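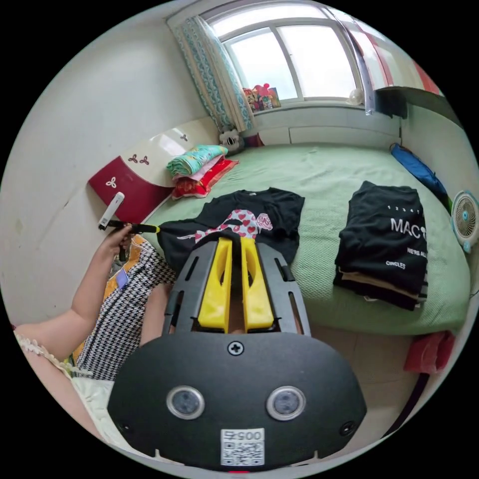 Folding work on the bed, one shirt laid out flat and the folded stack off to the side.

Hi Nerys,

Time for the mid-year update on the Fevetti laundry work, and I'm going to spend most of it on equipment, as you asked. Grab a cuppa, it's longer than last time!

First, where we're up to. We're collecting folding demonstrations in people's own homes with hand-held grippers, on beds mostly, because that's where people fold their clothes. The target in the grant was 200 hours by the end of the funding period and we've got nearly 13 hours a week coming in when everything works. When everything works is doing a bit of heavy lifting in that sentence, so let me explain.

We have 16 grippers on the books. The hours come from whichever ones are healthy, and the trouble is that they don't get sick one at a time. The fingers wear at the tips, the screws back out with handling, and once a unit starts to rattle Folasade pulls it from the rotation and it sits on her bench until parts turn up. Parts come from Poratora, who have been lovely to deal with on the phone and slow with everything else. In March we waited so long for a bag of fingers that two homes had to be rebooked, and one of them has since moved house and dropped out.

So here's what I'd like to do with the equipment line for the second half.

Spare fingers and a proper parts shelf. I want to buy fingers in bulk now and stop ordering them as they fail. It's the cheapest thing on my list and I reckon it'll make the biggest difference. Olumide has gone back through the repair log and fingers come up far more often than anything electrical. He'd also like a box of spare screws and a torque driver so they all get done up the same way (I would too, I'm the one who keeps over-tightening them).

Carry cases. At the moment the grippers travel in padded envelopes inside a tote bag, and I wince every time I see it go down the stairs. Fendo do a hard case with cut foam that takes a pair of grippers, chargers and the calibration card. I've asked for a quote on eight. If the price is silly we could start with four and share them between the crews.

Batteries. Charging is the boring one. We lose the last part of nearly every afternoon session to flat batteries, and a second set for each crew would fix it. Rakiya has tested one replacement type from Ojo for a fortnight and is happy with it. I'd like another month of her using it before we commit, so please pencil this in for August and don't hold me to it.

The fixed arm. Right, the big one. The original budget had a bench-mounted robot arm arriving in this half so we could start testing trained policies on real shirts. I'd like to push that back a quarter. I know you were keen to see it, and so was I! But the arm we picked needs a room with a decent floor and its own circuit, and the room we were promised is still full of somebody's filing cabinets. If we take delivery now we'll be paying for storage and burning through the warranty while it sits in a crate. Salamatu has got the supplier to agree in writing to hold the price until December, and I'm comfortable with that. What I'd ask is that the money stays put under equipment and doesn't get swept back at the end of the half.

A bit about what we've learned on the clothes themselves, as it does affect what we buy. T-shirts are going well. Dark ones are harder for our tracking software than light ones, and big printed designs seem to help it find its way around the fabric, so we've been asking people to mix up the pile. Fitted sheets remain a complete disaster and I've stopped scheduling them. Thick quilts are too much for the current fingers, which don't open wide enough to get a good hold. Poratora have a wider finger set coming and I'd like to trial two sets before we think about any more. I've left a small amount under "other" for that.

Bedrooms also vary a lot more than our test room did. Some have heaps of daylight behind the bed, some have one lamp. Folasade wants to spend a little on clip-on lights for the darker homes. I said I'd pass it on, and I think she's right.

Things I need from you: a yes or no on the bulk fingers, because I'd like to get that order in straight away, and a yes in principle on moving the arm. The cases can wait for the quote. Happy to jump on a call any morning before 10, as afternoons I'm usually out with a crew.

Olumide is tidying up the spreadsheet with the revised figures and will send it across separately. Ignore the tab called "old old", he promises it's going.

Cheers, and thanks again for being so patient about March.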